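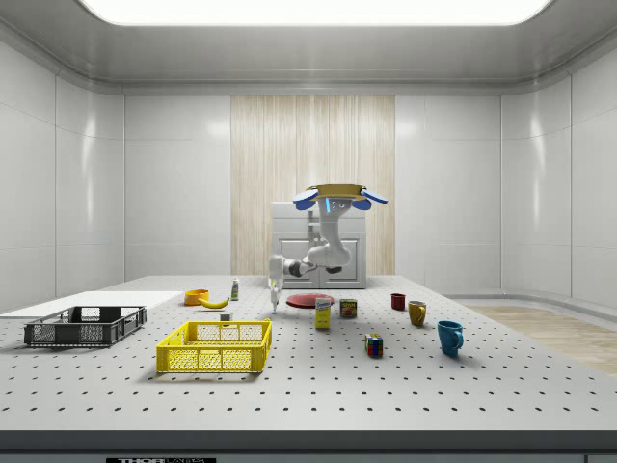 ルシネ歩き案内 日本語版 編集会議 議事録

日時:20/9/28 午後七時より
場所:イトゥス会館 二階の小さい部屋、および電話による参加
出席:大橋、三枝、ヴェラ、野々村、スタヴロス・ニコロフスキ(記録)
電話参加:印刷所クネジェヴィッチの担当、コヴァチュ様
欠席:若林(連絡あり)

記録者より一言申し上げます。発言が速いところは、あとで本人に確認してから書きました。私の日本語に間違いがありましたら、次の会議までにお知らせください。

一、前回議事録の確認

前回の議事録のうち、地図の縮尺についての部分に訂正がありました。「地図は全部同じ縮尺にする」と書きましたが、野々村さんの発言は「できるだけ同じ縮尺にしたいが、谷の道だけは大きくする」という意味でした。訂正したうえで、全員が承認しました。

二、翻訳の進み具合

原書は263ページあります。そのうち第一部(村と教会の歴史)の翻訳は終わり、三枝さんが読み直しをしています。第二部(歩く道)は14の道のうち、川ぞいの道と石切り場の道がまだ残っています。第三部(食べ物、宿、言葉)は若林さんの担当ですが、本日は欠席のため、電子メールの報告を大橋さんが読みました。宿の章は終わり、食べ物の章は半分まで、言葉の章はまだ始めていないとのことです。

ヴェラさんから、言葉の章は翻訳するよりも、日本語の読者のために新しく書くほうが早いという意見が出ました。原書の言葉の章はドイツ語の読者を考えて書いてあり、発音の説明に「ドイツ語の何々と同じ」という文が多くあります。これをそのまま日本語にしても、読者の役に立ちません。大橋さんは賛成しましたが、著者の許可が必要であると言いました。著者には大橋さんが手紙を書くことになりました。

三枝さんから、第一部に出てくる年号が原書の中で合わない箇所があるという報告がありました。鐘楼が建てられた年が、本文と巻末の年表で違っています。ヴェラさんは本文のほうが正しいと思うと言いましたが、確かな資料はまだ見つかっていません。当面は本文の年を使い、年表のほうに印をつけておきます。

三、地名の書き方

本日、いちばん長く話し合った議題です。

地名をカタカナだけで書くか、カタカナのあとに元のつづりを入れるかについて、前回から結論が出ていませんでした。三枝さんの案は、初めて出てくるときだけ元のつづりを入れるというものです。野々村さんは、案内書は最初から順番に読む本ではないので、「初めて」という考え方が合わないと述べました。歩く人は自分が歩く道のページしか開きません。道しるべには元のつづりしか書いてありませんから、どのページを開いても両方が見えるようにしたいとのことです。

大橋さんは、全部に両方を入れると文が読みにくくなると心配しました。試しに泉の道の一段落を両方の形で印刷したものを回覧しましたが、たしかに括弧が多く、目が疲れました。

話し合いの結果、次のように決めました。

本文はカタカナだけとする。
各章の最初に、その道に出てくる地名の一覧を、カタカナと元のつづりで入れる。
地図には元のつづりを大きく、カタカナを小さく入れる。
本の最後に索引をつけるかどうかは、ページの余裕を見てから決める。

長音の扱いも問題になりました。「ザケオ」と「ザケーオ」の両方が原稿にあります。ヴェラさんが現地の発音で数回読んでくださいましたが、聞いた人によって、伸びていると言う人と伸びていないと言う人がいました。私には伸びていないように聞こえました。多数の意見により「ザケオ」に統一します。ほかの地名については、ヴェラさんが一度録音し、三枝さんが表にまとめます。
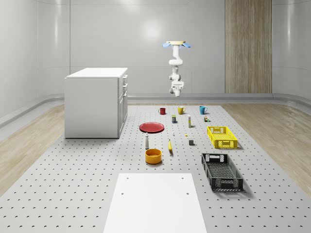
「村」「集落」「部落」の使い分けについて、三枝さんから注意がありました。原書では同じ言葉が使われていますが、日本語では、人が住んでいる家が数軒だけの所を「集落」とするほうが自然だそうです。「部落」は使わないことにします。私は第二部で一度使っていましたので、直します。ご指摘ありがとうございました。

四、第二部の内容の確認

野々村さんが去年の秋に歩いた道について、原書の記述と違う点の報告がありました。

泉の道。原書では水場が途中に一つあると書いてありますが、野々村さんが行ったときは水が出ていませんでした。季節によるのか、もう使われていないのか、分かりません。「水場に頼らないでください」という注を加えます。

峠の道。峠の小屋の手前で道が分かれますが、原書は左と書いてあります。野々村さんは右が正しいと言い、ヴェラさんも子どものころ右へ行ったそうです。ただし、原書は逆の方向から歩く説明かもしれませんので、著者への手紙で質問します。

石切り場の道。所要時間が原書では短すぎると思われます。野々村さんは足が速いほうですが、それでも書いてある時間では着きませんでした。時間の数字は著者の責任で書かれたものなので、勝手に変えてよいかどうかについて意見が分かれました。本文の数字は変えず、訳者の注として、余裕を持つようにと書くことにしました。

川ぞいの道。橋がかけ替えられたという話を大橋さんが聞いています。どこから聞いたか確認をお願いしました。

羊の道。特に違いはありません。犬が多いので注意、という文は原書にもありますが、少し目立つように書きたいと野々村さんから希望がありました。

五、印刷について(コヴァチュ様、電話)

印刷所からの説明は次のとおりです。表紙は、水に強い加工をした紙と普通の厚い紙の二つから選べます。水に強いほうは値段が上がりますが、かばんの中で曲がりにくいそうです。本文の紙は前回見せていただいた見本のうち、薄いほうを勧めるとのことでした。厚いほうの紙を使うと、背の幅が27ミリになり、ポケットに入れることが難しくなります。

大橋さんは、薄い紙では裏の地図がすけて見えないかと質問しました。コヴァチュ様の答えは、文字は問題ないが、濃い色の地図は少し見えるかもしれない、というものでした。地図の色を薄くした見本を作って送ってくださいます。送料は先方の負担です。

部数についても質問がありました。今までに申し込みをくださった方は50人以上ですが、書店に置く分はまだ決まっていません。三枝さんが二つの書店と話をしているところで、返事を待ってから部数を伝えます。コヴァチュ様は、部数の連絡が遅れても、紙の種類だけは早く決めてほしいと言いました。

日本語の文字の組み方について、私から一つお願いしました。前に別の印刷所で作った冊子では、行の始めに句点や小さい「っ」が来てしまい、大変読みにくくなりました。コヴァチュ様は日本語の組版の経験がないと正直におっしゃいましたので、組版はこちらで全部終えてから、印刷用のファイルを渡すことにします。野々村さんが担当します。

電話の声が途中で切れましたので、紙の値段の部分は、あとで文書でいただくことになりました。

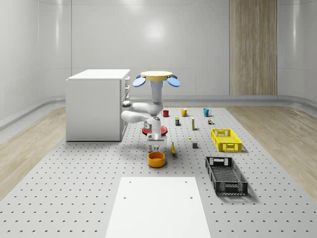 六、題名

仮の題名は「ルシネ歩き案内」ですが、三枝さんは「ルシネを歩く」のほうが本の題名らしいと提案しました。大橋さんは、「歩き案内」という言葉が少し不自然だと前から感じていたそうです。この仮の題名は私がつけたものですが、私もどこが不自然か、説明を聞いてやっと分かりました。ヴェラさんは、題名だけでは山の本か町の本か分からないので、副題が必要だと述べました。副題の案としては「谷と峠の道」「石の村をめぐる道」が出ました。

本日は決めず、欠席の若林さんの意見も聞いてから決めます。それまで、ファイルの名前は今のままにしてください。名前が変わると、どれが新しい原稿か分からなくなります。

七、その他

共有の原稿を直すときは、必ず自分の名前と日付を入れてください。先週、第一部の同じ段落を二人が同時に直してしまい、三枝さんの訂正が消えました。消えた訂正は、紙に印刷したものから戻しました。

訳者のあとがきは、一人が書くか、全員が短く書くか。大橋さんは全員の案、野々村さんは一人の案です。次回に話します。

会館の鍵は、次回はヴェラさんが受け取ります。

八、次回までの仕事

大橋:著者への手紙(言葉の章、峠の分かれ道、鐘楼の年)。橋の話の確認。
三枝:第一部の読み直し。地名の表。書店との連絡。
ヴェラ:地名の録音。
野々村:川ぞいの道の翻訳。組版の見本を一章分。
若林:食べ物の章の残り。題名についての意見。
ニコロフスキ:石切り場の道の翻訳。「集落」の訂正。議事録の送付。

全体の原稿を一月の終わりまでにそろえるという予定は、今のところ変えません。次回の日時は、若林さんの都合を聞いてから、大橋さんが皆様にお知らせします。

午後九時すぎに終了しました。

記録:スタヴロス・ニコロフスキ

追記:回覧した泉の道の印刷物を、どなたか一枚持って帰られたようです。書き込みがある紙ですので、お手元にありましたら、三枝さんに返してください。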